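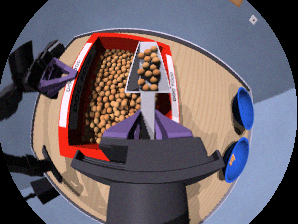 A red bin on a round wooden table.

Dundix to Open Pet Food Shelves at 12 Sites in Strickland

STRICKLAND – Dundix, a regional grocery and pet supply distributor, will open free pet food shelves at 12 sites in Strickland this June. The shelves will carry dry dog food, dry cat food and cat litter, and will be open to any resident of the city or the surrounding townships.

The program follows a pilot run last winter at the company's Mill Street store. During the pilot, 826 households picked up food at least once. Most came for dog food, and the largest share of visits fell in the last week of the month.

"We planned the pilot as a small thing for the cold months," said Marcelino Bittencourt, director of community programs at Dundix. "By the second month we were moving stock over from the Route 9 warehouse to keep up. At that point it made sense to look at the whole city."

Each site will have one shelf unit with a lidded bin for each kind of food. Visitors can bring their own container or use the paper sacks provided. The limit is one sack per pet per visit, with up to 3 pets per household. There is no income check. Visitors will be asked for a zip code and the number and type of pets in the home, and nothing else.

The sites include four branch libraries, five food pantries, two laundromats and the Mill Street store. Hours will vary by site. The laundromat shelves will be open from 6 a.m. to 10 p.m., which Dundix expects will help people who work second shift. 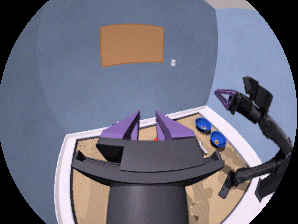 Dolores Iwasaki said the longer hours were the part she had been waiting for. During the pilot the shelf closed at 5 p.m., and she drove to Mill Street twice after work and found it locked both times. She now plans to use the laundromat on Fenner Avenue, a five-minute walk from her apartment, to feed an older shepherd mix and a cat.

Other pilot visitors raised the same point on comment cards left at the store. They also asked for smaller kibble for small dogs and older dogs. Dundix will stock two sizes at every site beginning with the June opening. Wet food will not be offered at launch. The company said cans are heavy to move in the amounts needed and that it would look at the question again in the fall.

Dry food will be delivered to the sites in sealed bags and opened only when a bin is ready to be refilled. Bins will be emptied and wiped down before new food goes in, and the product name, lot number and best-by date will be posted on the front of each shelf unit. Food that is within 90 days of its best-by date will not be sent out to the shelves.

"People want to know exactly what they are feeding," said Tavion Mahmoud, who manages quality at the Route 9 warehouse. "Some dogs can't have chicken and some can't have corn. If the bag is gone and there's no label up, the food is no use to that owner, so the full ingredient list gets posted along with the date."
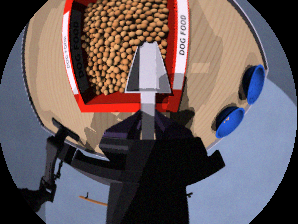 Stock levels will be tracked with software from Useo, a Strickland company that makes inventory tools for small retailers. Site staff will log each refill on a phone, and the warehouse will see which shelves are running low before the next truck is loaded. Useo is providing the software at no charge for the first year.

Delivery will be handled by Dolatum, which already runs refrigerated routes to several of the food pantries. Pet food will ride on the same trucks in a separate dry compartment. Arlo Kowalczyk, operations manager at Dolatum, said the added stops fit into existing routes and that two of the libraries will be served before they open in the morning.

Dundix will pay for the food through a fund set up by the company. Customers at its stores will be able to add a dollar at the register beginning in June, and that money will go only toward food and litter. Shelving, bins, signs and fuel will be paid for out of the company's operating budget.

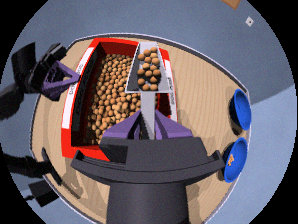

Residents who can't get to a site may ask for a home delivery once a month. This service is limited to people 65 and older and people with a disability, and requests must be made by phone. Delivery slots will be assigned in the order the calls come in. Drivers will leave food at the door unless asked to bring it inside.

Businesses and property managers who would like to host a shelf later in the year can apply at the customer service desk of any Dundix store. A host needs an indoor space with a locking door, a dry floor and staff on site during open hours.

A list of sites and hours will be posted at all Dundix stores and Strickland library branches before the opening.

Media contact:
Clyde Greenberg
Press Office, Dundix

Related releases
Dundix Extends Evening Hours at Mill Street Store
Route 9 Warehouse Adds Second Loading Dock
Useo and Dundix Sign Inventory Agreement
Winter Pet Food Pilot: Summary of Results
Dundix Recycles Feed and Litter Bags at All Stores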